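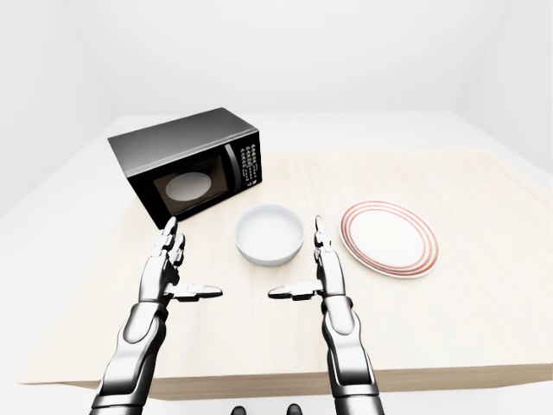 Banco simulado de Erel, tarea de vajilla: las dos manos en alto, sin tocar nada, ante el microondas, el cuenco y el plato.

Quiénes somos

Erel es un laboratorio independiente dedicado a la comparación de manos robóticas, pinzas, brazos y controladores. Trabajamos para fabricantes, centros de formación y empresas de integración que deben elegir un equipo y desean conocer su comportamiento en tareas concretas antes de adquirirlo. No fabricamos ni distribuimos productos, y ninguna de las firmas cuyos equipos evaluamos participa en nuestro capital.

El laboratorio ocupa una nave de 700 metros cuadrados en el parque empresarial de Wastow. En la planta baja se encuentran los bancos físicos y el taller de utillaje; en la superior, las oficinas y el área de simulación, donde se desarrolla hoy la mayor parte de nuestra actividad.

Qué hacemos

Nuestro servicio principal es el ensayo comparativo. El cliente nos indica las tareas que le interesan y los equipos que está considerando, y nosotros preparamos un protocolo, lo ejecutamos en condiciones iguales para todos los candidatos y entregamos un informe con los resultados, los registros completos y una relación de las incidencias observadas.

Los ensayos comienzan, salvo indicación en contrario, en nuestro entorno de simulación, denominado Valtemon. En él se reproducen puestos de trabajo sencillos, con objetos de uso corriente, y se ejecuta cada tarea con distintas manos y distintos controladores. El puesto doméstico es el más solicitado: una mesa de madera clara, un horno microondas, un cuenco y un plato. Las tareas previstas en este puesto comprenden la toma del cuenco por el borde, su traslado sobre el plato, el depósito de piezas de vajilla y la apertura de la puerta del horno mediante el tirador.

La elección de piezas blancas sobre un fondo igualmente blanco es deliberada. Buena parte de los controladores que recibimos dependen de la visión, y el contorno de un cuenco blanco ante una pared clara resulta más exigente que el de un objeto de color vivo. Los clientes que lo prefieran pueden solicitar un fondo de contraste - el informe hará constar en todo caso cuál se ha utilizado.

Cómo comparamos

Cada configuración se somete a 80 repeticiones por tarea, con variaciones en la posición inicial de los objetos. La secuencia de variaciones es idéntica para todos los equipos comparados y se conserva junto con el expediente, de modo que el cliente puede repetir el ensayo por sus propios medios. Cuando el protocolo incluye varias tareas encadenadas, se registran por separado los resultados de cada una, con el fin de que un fallo en el agarre no quede confundido con un fallo en el depósito.

En las manos de varios dedos prestamos especial atención a la oposición del pulgar. Dos modelos con el mismo número de articulaciones pueden ofrecer resultados muy distintos ante un borde fino o una pared ligeramente inclinada. Para las pinzas de dos dedos aplicamos el mismo protocolo, con una tabla de orientaciones admitidas que se acuerda previamente.

También estudiamos la colocación de las cámaras. Una vista elevada y centrada permite seguir ambas manos durante toda la maniobra; una vista lateral aporta información sobre la altura del objeto y puede perder de vista parte del agarre. Los controladores se prueban con cada disposición y los resultados se presentan sin promediar.
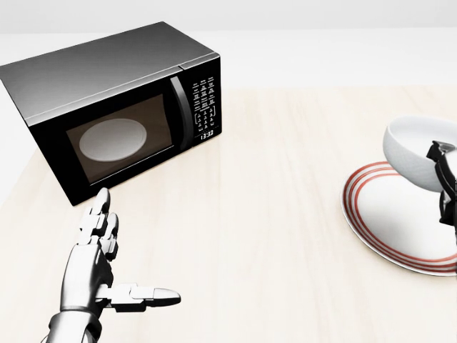
Larysa Kushnir sostiene que la tasa de éxito, tomada por sí sola, dice poco de una mano, y pide que en los informes figure siempre el ángulo con que el cuenco queda inclinado durante el traslado: un agarre que conserva la pieza pero vuelca su contenido no debería, a su juicio, puntuar como válido.

Esta observación se incorporó al protocolo general. Desde entonces, los informes recogen la inclinación máxima de la pieza transportada, y el cliente fija en el pliego de ensayo el límite que considera admisible. Los expedientes anteriores pueden recalcularse a petición del interesado, dado que las trayectorias completas se conservan en el archivo.

Trayectoria

La actividad de Erel comenzó con ensayos físicos de pinzas industriales para embalaje. La primera mano articulada llegó al laboratorio por encargo de un centro de formación, que necesitaba decidir entre el modelo Pavliuk y una pinza paralela convencional para sus aulas. Aquel trabajo puso de manifiesto la dificultad de repetir con exactitud las condiciones de una prueba manual, y de él nació el proyecto Valtemon, cuya primera versión entró en servicio el 17 de agosto de 2018.

El archivo reúne en la actualidad 3.199 ensayos documentados, entre físicos y simulados. Se actualiza cada año en el mes de enero, fecha en la que se revisan asimismo los modelos de contacto y los valores de rozamiento asignados a cada material. Las modificaciones quedan anotadas en un registro público.

Alcance y límites de nuestros informes

Un resultado obtenido en simulación no equivale a una certificación. El desgaste, la temperatura de los motores y las holguras de montaje solo pueden valorarse sobre el equipo real, por lo que recomendamos completar el estudio con una serie física reducida en los casos en que la decisión de compra dependa de diferencias pequeñas. El laboratorio dispone de medios para realizarla y aplica en ella el mismo orden de tareas.

Erel no emite clasificaciones generales de productos. Un informe compara los equipos propuestos por el cliente, en las tareas propuestas por el cliente, y su reproducción parcial con fines publicitarios requiere autorización escrita.

Colaboración y acceso a los datos

Las escuelas técnicas y universidades pueden solicitar acceso gratuito a una selección de 2.000 trayectorias del puesto doméstico, acompañadas de los parámetros de cada controlador. La solicitud debe ir firmada por la persona responsable del grupo e indicar el uso previsto. Los datos procedentes de encargos privados quedan excluidos, salvo consentimiento expreso del titular.

Los fabricantes interesados en incorporar una mano o un brazo a Valtemon deberán facilitar el modelo geométrico, los límites articulares y las masas de cada segmento. El laboratorio comprueba la coherencia de estos datos antes de admitir el equipo - el proceso puede exigir varias entregas - y comunica por escrito las correcciones necesarias.

Las consultas sobre ensayos, tarifas y visitas a las instalaciones de Wastow se atienden a través del formulario de contacto de este sitio.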